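The Desk Tidy Fault, in Pictures
Posted Fri 6 September by Bhavana Achari

Welcome to the gallery for our desk tidy project at Naston! Several of you wrote in after the last newsletter asking what on earth happened to the Stuketti task, and why the results page went blank for most of a week. I promised I'd put something up with a picture, so pull up a chair – it's a bit of a story.

The task is a small one. The arm picks up a white block from the desktop, carries it a little way and sets it down again, without bothering anything else on the desk. We run it in simulation first, 400 tries at a time, and only the versions that behave themselves are allowed anywhere near the real arm. For most of the summer the numbers looked lovely. Then Dinesh Iyengar sat down one evening to watch a few runs all the way through (something we should all do more often, me included) and saw the fingers closing through the desktop as if it were made of fog.
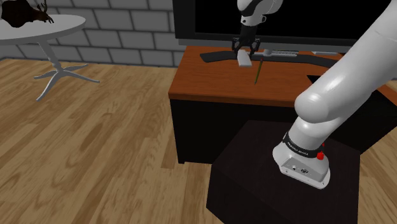 The simulated desk, with the gripper and the small white block over the desktop. Note the pencil close by.

The fault was in the collision settings. When we moved to a new version of Alva, our scene files were converted automatically, and the desktop came out the other side with its contact checks switched off for the fingers only. The block still sat on the wood as nicely as you please, so there was nothing odd to spot unless you happened to be looking at the fingertips. The arm had learned to reach lower than it ever should, and it was being scored well for it.

On the real desk that same motion would have pushed the gripper straight down into the wood. The force limit ought to have stopped it, and I believe it would have, but I'm very glad we didn't find out that way.

We threw out 3000 runs. That hurt, I won't pretend otherwise! Dinesh has since written a check that lowers the fingers onto every surface before a batch starts and refuses to go on if they don't stop. It has already caught one more bad file, a shelf from the Clallix set.

New runs are going now, and I hope to have more pictures up by December. If you have scene files converted over the summer, please send them to Dinesh before you use them again.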